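Bernum car trash bin review: 30 days with kids in the back seat

I've gone through more car trash cans than I care to admit. The Bernum is the first one I haven't thrown in the trash itself, so that's a good start! It's a soft-sided bin with a stiff rim, it straps to the back of the front seat, and it came with 12 liners in the box. My neighbor Mehwish has the bigger Aretti one and swears by it, but it takes up so much leg room that my son would just kick it all the way to Grandma's.
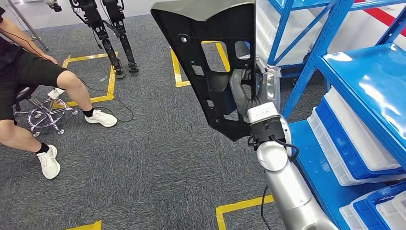
Setup took me 7 minutes, and most of that was me threading the strap the wrong way. The rim is the part I was worried about, because my old bin had one made of skinny molded plastic and it snapped the first cold morning in December. You know the kind of piece I mean, thin and black with rectangular cutouts and slots all over it, like that panel with the clear plastic bag bunched up against it. The Bernum rim is solid all the way around and has a little lip to tuck the liner under. It stays put, even with a half-full juice box in there (ask me how I know).

Now the stuff I don't love. The lid is floppy and my daughter can't close it with one hand.

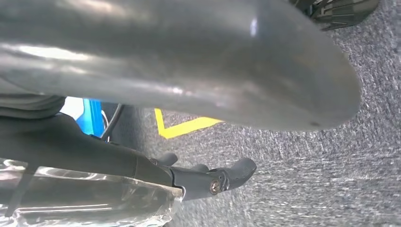
The liners are also an odd size, so once you run out you're either buying their refills or folding over a grocery bag like I do. And the side pocket is too shallow for a pack of wipes, which keeps falling out on turns. For the price I'd still get it again, and I've already ordered a second one for my husband's truck.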